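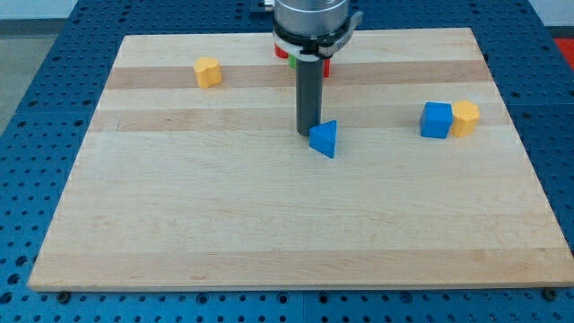
Maple (the wood)

Maple is the wood you get from trees in the genus Acer, and I've been writing about it on this wiki long enough that people send me offcuts in the mail. Woodworkers split it into two camps, hard and soft. Hard maple comes mainly from the sugar maple and the black maple. Soft maple covers red, silver and a few others, and the name is a bit unfair, as plenty of it is tougher than you'd think!

Color

The pale part, the sapwood, is what most people want, and it runs from nearly white to cream. The heartwood is darker, a tan or reddish brown, and mills used to sort it out and sell it cheap. I like it myself (my kitchen shelves are full of it). Maple yellows as it ages, and oil finishes speed that up, so if you're after a really pale look, try a water-based one.

Grain and figure

Most maple is straight-grained and pretty plain. Then there's the fancy stuff - curly, quilted and bird's-eye - which instrument makers will pay silly money for. Bird's-eye shows up mostly in sugar maple, and there still isn't an agreed explanation for it. Sum-yee Fung, who edits the figure pages here, favors slow growth in shade. I'm on the fence.

Working with it

Hard maple is heavy and dense, and it burns if you let a dull saw blade linger. It also takes stain badly, with blotches all over the place, so test a scrap first. Tarık Saraç taught me to wipe on a thin coat of shellac before staining, and I've done it ever since. Glue holds well on a freshly planed edge.

Uses

Bowling lanes, basketball floors, butcher blocks, drum shells, guitar necks, piano actions, rolling pins. The pores are tiny, so crumbs and juices have fewer places to hide than they do in red oak.

See also: Sycamore (the British kind is a maple too), Maple syrup, Edge gluing

Last edited 27 February 2024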